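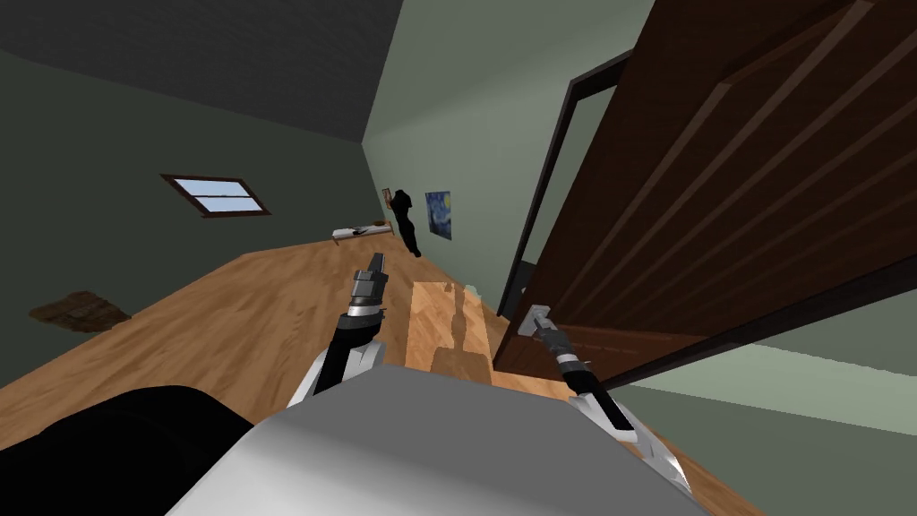 3.2 Draughts between rooms

Moving air through a house is a wonderfully rich problem, and the inside door does much of the work. We tested 40 homes in Josimdale over two winters. Many had bare floors, and an open door over light wooden planks, as in Figure 1, makes a good starting point for thinking about how cool air slides along at ankle height.

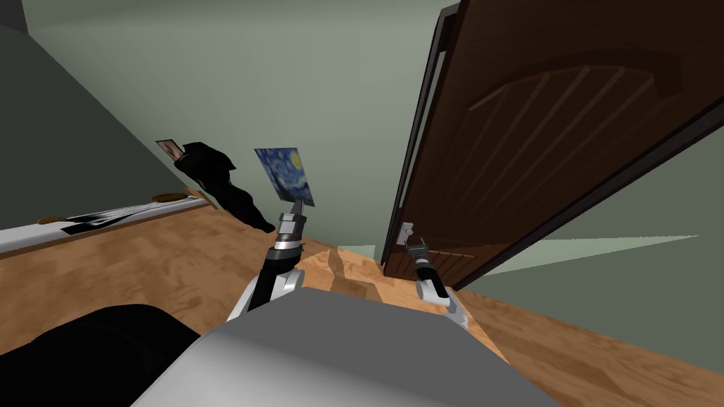 Indoor Air Group, Irnora School of Building

Opening a door by even 7 cm changed the flow right away – a lovely clear result. Warm air left near the top of the doorway while cooler air came in below.
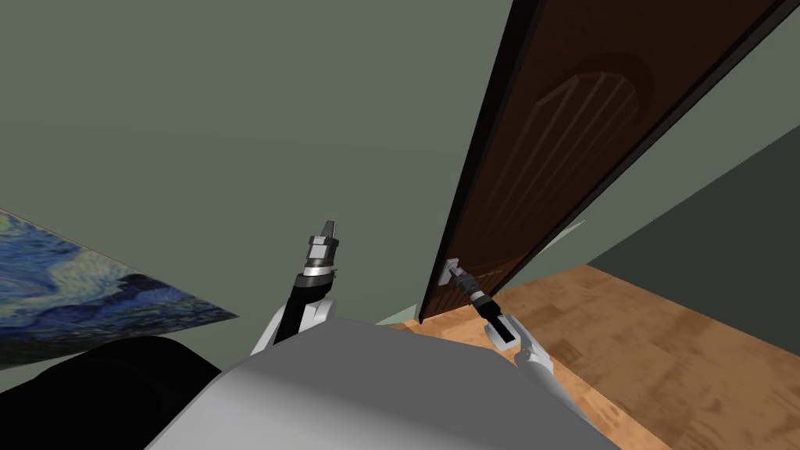 The flow grew quickly up to 75 degrees of swing, then levelled off. Huamán saw the same flattening in older houses, and we were thrilled to find it in new ones.

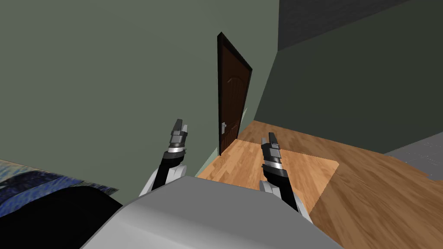 Carpet slowed the lower stream a little. Wall colour had no effect.

Contact: Eliécer Huamán, Indoor Air Group | © Irnora School of Building | Back to top

Related
Hellström vents in cold weather
The Prondavitz smoke test
Door gaps and neighbour noise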